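Re: [palescombe-homes] Underlay and the hall floor

Amirul Subramaniam wrote:

> Has anyone had the hall done in vinyl plank? Prostley quoted me 1621 fitted, which seems steep for a hall and a cupboard. Do I need the old tiles up first?
> Amirul S.

Steep yes. We paid 1399 last April, same layout as yours, and that was with the door bars. Different fitter though, Rondonuwu, no idea if he's still taking work on.

Tiles: ours stayed down. He skimmed over them, left it overnight, planks on top. Only trouble was the front door, had to come off and lose 6 mm. Ask who pays for that BEFORE you sign, I didnt.

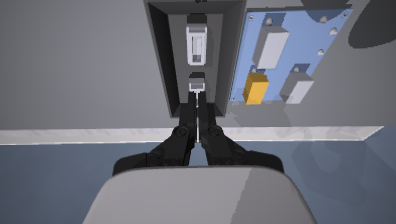
*Grey tray, pale blue board next to it*

Colours. Go lighter than you think. We had the Onalo samples on the stairs for weeks and the dark one showed every crumb, so it went back. They charge for more than 20 sample pieces by the way, found that out teh hard way. 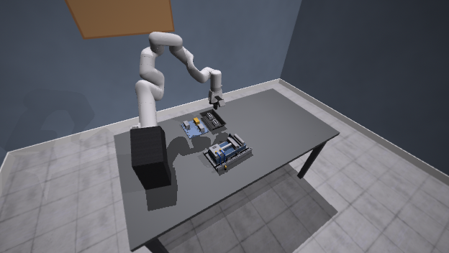 Underlay, dont let them sell you the thick stuff. Planks flex on it and the joints go, ours creaks by the meter cupboard. My other half wanted a dark grey floor, much like that table top, and I'm glad we didn't, with a north facing hall. Get the fitter to check for damp too, Prostley should do it before quoting anyway.

Can drop the leftover planks round if you want to see one down. After six is best.

Amirul Mandagi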